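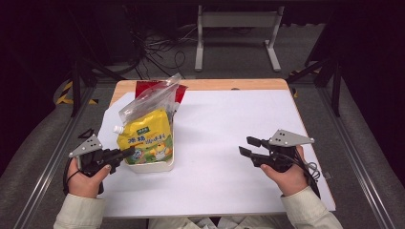 Company news | Standards and good practice

Vukora publishes Pludis, a free working code for hand-held gripper sessions

UVHOLM, June – We've finally done it! Pludis, the code of practice we've been writing, crossing out and rewriting at Vukora, is out today and free for anyone to download, print, scribble on and argue with. It covers the part of robot training that happens at a table, where a person picks up a pair of hand-held grippers and shows how a job should be done – pouches out of a tray, bags into a basket, that sort of thing.

I run the recording side here, so I've been the one nagging everybody about this document, and I'm delighted to be the one telling you about it.

There's plenty written about keeping people safe near a moving arm. There's far less about the person holding the grippers, or about what ought to be written down when they finish. We had our own house rules, of course, but they lived in three different places and two of them disagreed. When we began sharing recordings with our friends at Yadav, who do packing automation, we found their rules disagreed with ours as well. They called a dropped packet a failure. We called it a retry if it was picked up again. You can imagine what that did to a shared set of results!

So we sat down together and went through 600 recordings, theirs and ours, and wrote a note every time two of us would have labelled the same thing differently. Those notes became the first draft of Pludis. It was far too long and had a whole page on chairs. The chairs are now a paragraph.

What's in it

The code has four parts: people, tools, objects and records. I'll give you the flavour of each.

The people part comes first, on purpose. A stint with the grippers lasts no more than 30 minutes, and then you put them down and do something else with your hands. Operators can stop a take at any point without giving a reason, and a stopped take is never counted against them. Anyone whose hands or voice may turn up in a recording gets a plain-language consent form before the first session, and they keep a copy. Reach matters too. If you have to lean across the table to get at something, the object moves, and you stay where you are.

The tools part is mostly checks. Open and close both grippers fully before the first take, look at the pads, look at the joints, and write down what you find. Worn pads are allowed, by the way, as long as the log says so. We went back and forth on this one for weeks. I wanted fresh pads every time and the team at Yadav thought that was daft, seeing as working grippers get scuffed too. They won, and I've come round to it. 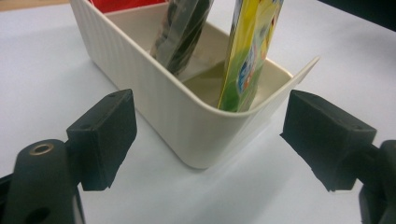

Then there's approach. Pludis asks operators to come in with the fingers open, settle before closing, and keep the other gripper clear unless the task calls for both. It sounds fussy written down, I know, but after a few goes it becomes a habit and the takes are much easier to compare. We don't tell people which side to grasp from or how quickly to work. People pick things up in all sorts of ways and we'd like to keep that variety – please don't drill it out of your operators.

On objects, the code wants a mixture. Rigid boxes are easy and everyone records too many of them. Soft packaging is where the trouble starts: film that creases, pouches that slump, clear bags that catch the light and change shape when you so much as look at them. Pludis asks that soft and see-through items get their own line in the object list, with the packaging type written in ordinary words. "Spout pouch" is fine. "Item 4" is not! Food packets stay sealed, and anything that splits comes off the table before the next take.

The records part is the dullest and probably the one that'll save you the most bother. Every take gets one of three results: done, done with a retry, or not done. A retry means the object left the grip and was picked up again by the same gripper. Takes marked "not done" are kept, and they're stored with all the others. We used to bin ours, and I wish we hadn't.

For every 300 takes, somebody who wasn't in the session looks through 30 of them and labels them again without seeing the first set of answers. If the two sets don't match, you talk about it and write down what you decided. Our own early matches were a bit embarrassing, and the worked notes at the back of the code include several of the arguments.

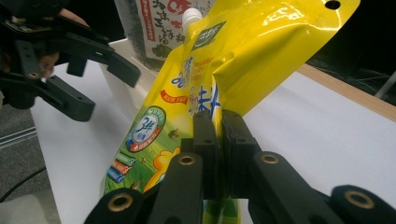

A yellow spout pouch held between the finger pads of a hand-held gripper, with a second gripper reaching in from the upper left.

Who it's for

Small labs, mainly, and firms like ours that record at a few tables and don't have a compliance department down the corridor. Students should be able to use it as it stands. Larger outfits will have procedures already, and for them there's a short checklist to hold up against whatever they've got.

I should be clear that Pludis is voluntary. It isn't a certificate, we won't be selling a badge, and it doesn't replace the machinery safety rules or data protection law where you are. If your local rules are stricter, follow those.

We'd love comments, especially from operators. The people who hold the grippers spotted most of the mistakes in our draft (the rest were spotted by whoever had to do the labelling). Send us the bits that don't work on your table and tell us what you do in their place. Yadav and Vukora will read everything that comes in and publish the changes together, with the old wording left visible.

Getting a copy

The full code, the checklist, the consent form and a blank session log can be downloaded from the Pludis page on the Vukora website. Printed copies can be collected from our front desk in Uvholm.

About Vukora

Vukora records and prepares hand-held gripper demonstrations for handling and packing work. We're based in Uvholm.

Press enquiries: please use the contact form on the Vukora website and put "Pludis" in the subject line.

ENDS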